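6.3 Gripper Stall During Button and Cap Tasks

This section applies to Stokel arm controllers running a manipulation task in the Grirnard simulator. It covers fault 513 (gripper stall on contact). Operators must read the cautions before clearing the fault.

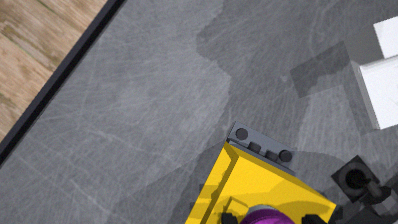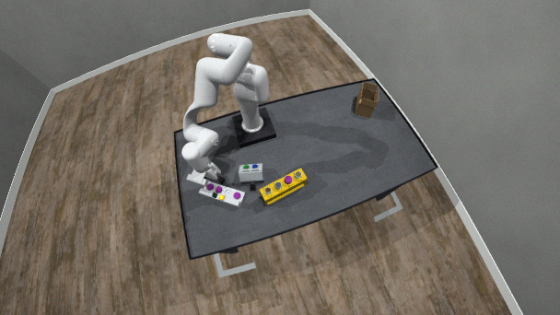
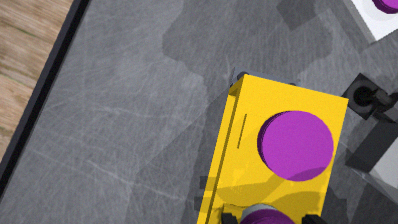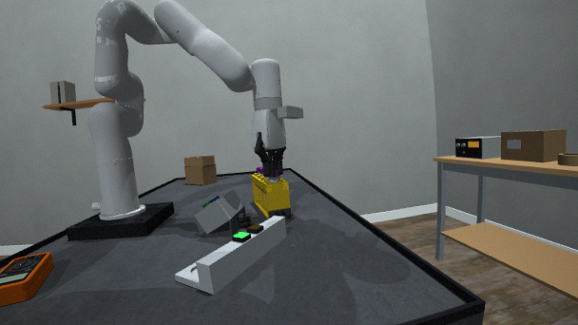

Simulated views of the arm and work table.

Fault 513 is raised when the fingers meet resistance before the commanded width is reached. The controller holds the last joint position and stops the task clock. The fault is most often caused by an approach height set too low, so that the fingertips press on the housing of the target part.

CAUTION: Do not select Resume while fault 513 is active. The arm will repeat the last downward move at full force. On a physical arm, this can damage the fingers or the part.

To clear the fault:

1. Select Hold on the task panel and wait for the status line to read HELD.

2. Save the event log. Logs are overwritten after 9 faults.

3. Switch the wrist camera view on and check the position of both fingertips against the part.

4. Open the gripper fully. If it does not open, go to Section 6.5.

5. Raise the wrist straight up by 137 mm. Do not rotate the wrist during this move.

6. Open the Nzioka path editor and increase the approach height by 7 mm.

7. Select Clear Fault, then run the task once in Step mode.

Note: Shadows cast by the arm can hide the fingertips in the wrist view. Use the room view to confirm clearance before Step 5.

Note: Resetting the simulator restores the parts to their start positions but does not clear the fault counter.

If the fault returns in Step mode, do not transfer the path to a physical arm. Send the saved log to Cor Brouwer, Eltik Controls Support, and state the software version and the name of the task.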